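Nandanum Residents' Association
Thread · 2 min read

1/ The April clothing drive at Nandanum is now open. The notes below cover sorting and folding, and apply to all households taking part.

2/ Dark clothing is to be handled first and kept apart from light colors. Lint shows most on black fabric, so please check both faces of each piece in daylight, next to a window if possible.
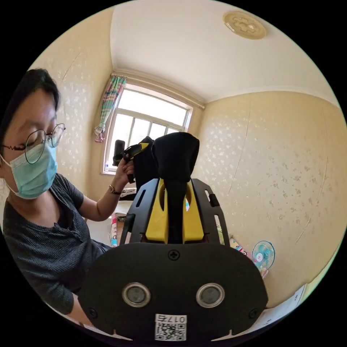
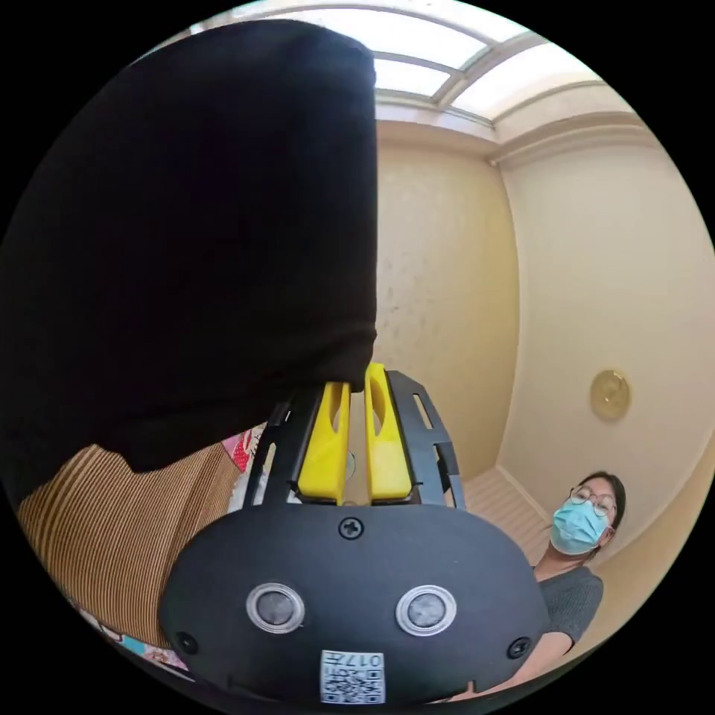 Black fabric at the sorting session, Nandanum.

3/ Hold each garment up before folding. Look along seams, cuffs and hems. Items with small holes go in the mending bag – they should not be thrown out.

4/ Fold shirts in thirds, sleeves in. Fold pants once lengthwise and twice across. Wrinkled items are accepted. Unwashed items are not.

5/ Each bag may hold up to 14 pieces. Write the contents on the tag in plain letters. Last season we received 1,136 pieces, and 70 bags arrived with no tag at all. Those took the longest to process.

6/ Masks are available for anyone sorting stored clothing, which can be dusty. Please ask at the desk.

7/ Drop-off is at the Ornus entrance until 9 p.m. The Gaete entrance remains closed for floor work. Bags left there cannot be collected.

8/ Questions about mending should be sent to Ivars Sproģis at the Drimdale office. Replies may take a few days.

41 shares · 3 comments

Comments

marta_k
Do scarves count as pieces?

Nandanum Residents' Association
Yes. Scarves, hats and gloves each count as one piece. Gloves should be tied in pairs.

oldstairwell
Last time the tags fell off in the rain. Pin them on the inside

dee.f
is the mending bag at both entrances or only Ornus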